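Okay, Boxing Day leftovers thread, two days of ham in. Bear with me, I have opinions and a very full fridge.

First: the ham bone. Do NOT bin it. Mine's in the big pot with split peas, a carrot and whatever celery hadn't gone floppy. Mum used to do it with lentils and I still can't decide which is better.

Second: prawns. If they were out on the table all arvo in the heat, let them go. I know what they cost. Let them go anyway.

Third: pav. Leftover pavlova goes sad and weepy by morning, so smash it into a tub of softened vanilla ice cream with the last of the passionfruit and shove it back in the freezer. My favourite thing I've eaten all week, and I'm including the actual lunch! 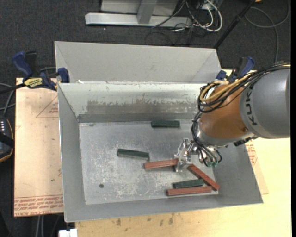

Fourth: potatoes. Cold roast ones, squashed flat in a hot pan with a bit of butter, fried egg on top. Llinos Craddock reckons you need chutney as well and she's right, annoyingly.

Fifth: turkey. I've got no ideas for turkey. Curry? It's always curry. Send help, there's heaps of it.

Update: Alun Pumphrey says turkey and mango rice paper rolls, with loads of mint. We've got mint coming out our ears so that's tea sorted.

Peas are catching on the bottom of the pot, gotta go stir. Post your trifle rescues below please, I've got half a bowl and it's looking grim.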